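Progress report: Preter two-hand build, shared workshop at Niltcombe
To: Heo workshop fund
From: Joon-young Ha
March 4, 2020

Since my last report the build has moved from parts on a bench to two grippers I can pick up and work with, and I'm really happy with where it stands. Your grant has paid for printing, hardware and the metal plates.
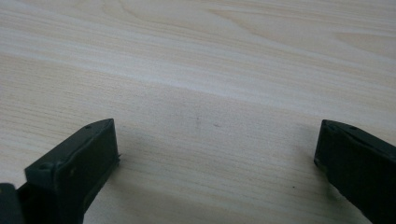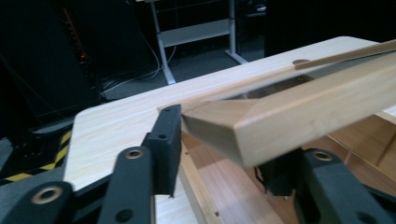
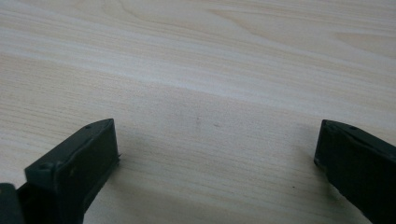
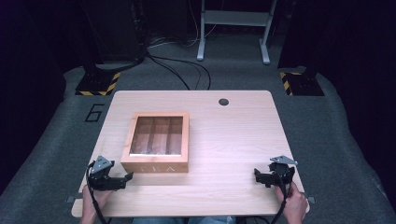
Both hands now share one design, so a spare finger fits either side. The first set of fingers flexed too much when I squeezed, and I went through 12 versions before I had one I liked (the rejects fill a shoebox, and I can't bring myself to toss them!). The linkage moves smoothly and I haven't had to touch the pivots in two weeks.

The software side is called Hemus. It reads both hands and keeps their timing together, which was the part I worried about most. I have 24 short recordings of the tea box task saved so far. A few have a dropout on the left hand and will be redone. My guess is a cable connector, but I haven't proved it yet.

Money: around half the grant is left. The cable order came in a little over what I planned, and I covered that by buying plain screws in bulk with the lathe group.

Still open:
Strain relief where the cables leave the grippers
A softer pad for the fingertips, so glass lids are easier to handle
Written assembly steps, so other members can build a pair

In April I'd like to run an open evening where members try the hands themselves. Two have already asked to build their own set, and I'd love to get them started before then. I'll send the parts list with the next report.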